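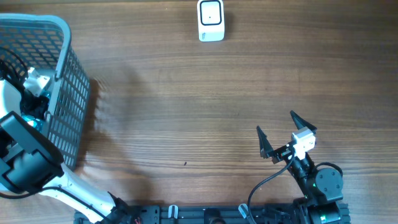
The two arms at the practice table, with the small white box and the gray basket.

Open day helpers and guest drivers wanted, Hulme workshop

Every October we open the doors at Hulme for a day and let people come in and see what our robot arms do all week, and every October we find ourselves wishing we had a few more friendly faces on the floor. So we're asking early this time! If you like talking to strangers, or you've always wanted to try moving a robot arm with your own two hands, please read on.

We need 4 floor hosts and a larger group of guest drivers. Hosts greet people at the door, walk them over to the tables and answer the easy questions (Randa Hijazi will be close by for the hard ones, and she loves the hard ones). Guest drivers take a turn at the controls while visitors watch. The job is a plain one, picking up a small object and putting it in a basket, but it's more absorbing than it sounds, and last year we had 562 visitors, many of whom stood at the rail far longer than they meant to.
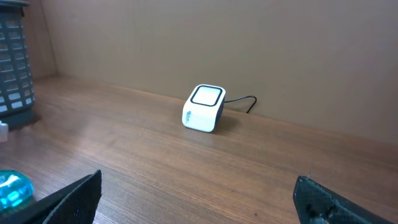

Lining up on the white box, from the gripper's side.

You don't need any background in engineering. Karim Karam runs a practice evening before the open day, with coffee and usually too many pastries, and he will go through the controls with you as many times as you like. Please do come to it, even if you've driven the arms before, as the tables have been moved and the schedule is new.

Hosts are paid $121 for the day, with lunch. Guest driving is unpaid, but you get lunch too, and a pass for two people to the evening talk by Faraji Mussa on sorting small goods at Ternberg. You should be 16 or older, able to stand for an hour at a stretch, and happy to be watched while you learn something. We have stools for anyone who would prefer to sit, so just mention it.

To put your name down, send a few lines about yourself to Aslak Dahlgren at the Hulme front office by Sunday, August 25, 2024. Tell us which role you'd like, or both, and whether mornings or afternoons suit you better. Aslak answers everyone, though it may take him a week.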